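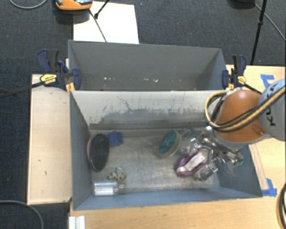

**Technician, Picking Cell Reliability (one post, fixed term)**

Damar runs a test cell where a KUKA arm picks household items out of a gray bin. In January the gripper drove a finger into the wall of the bin at full travel speed. The contact limit that should have stopped the arm had been raised during a calibration job and never set back. The arm kept pushing until the drive faulted. One person was standing inside the marked area at the time. She was not hurt, but she should not have been there with the cell live.

We went back through the logs afterward and found 118 contact events over the limit in the original settings. Most had been cleared from the panel with no note. We are hiring one technician to help us sort this out and keep it from happening again.

## The work

- Go through the remaining fault records with Arwel Voyle and sort them by cause: bad grasp, bad bin position, hose snag, sensor dropout, operator error.
- Check bin and clamp positions at the start of each shift and log any shift over 2 mm.
- Inspect the gripper linkages, fingertips and hose bundle. Replace worn parts and record what was replaced.
- Rerun the failed picks at reduced speed. There are 235 on the list. Clear bottles and other see-through items make up a large share, as do shoes and anything that leans on a wall.
- Write up each new fault the same day, including the ones that clear on their own.

You will have the authority to stop the cell. Restarting after a safety stop takes two signatures, yours and the shift lead's.

## What we need from you

Two years or more working hands-on with industrial arms. KUKA experience is useful, but we will train someone who knows another make well. You should be comfortable with lockout procedures and able to write a fault report that another person can follow. Some Python helps with the logs.

The job is on your feet for much of the day. Shifts start at 7:30 a.m.

## Terms

Twelve months, full time, at our Muteritz site. Extension depends on the Tremblay contract – we will know more by fall. You will report to Inmaculada Collado.

## To apply

Send a resume and one page about a fault you traced, including anything you got wrong along the way. Please leave out customer names. Quote reference 1766. Questions about the incident or the cell can go to Arwel Voyle, and he will send the short incident report to anyone who asks for it.

Interviews are on site and include an hour at the cell with the arm locked out.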